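4.2 Grain pattern and buyer preference

Sárközi and Dobos claim that shoppers pay more for boards with arched grain. We doubt it. Their survey drew on 600 customers of one chain, Turberg, and the arched boards were also the wider ones – a point the authors mention once and then drop. Bakos repeated the test with boards of equal width and found a gap of 5 percent, well inside her margin of error. The claim that buyers can name the pattern they prefer fares no better. Most used "knots" and "grain" as if they meant the same thing. A single board may also show both patterns (Figure 7), so sorting stock into two classes forces a choice that the wood does not make.

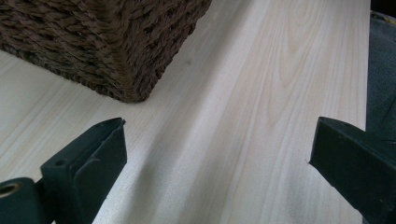

Figure 7. Arched and straight grain on one pale board.

Until width is controlled, we treat the reported premium as unproven.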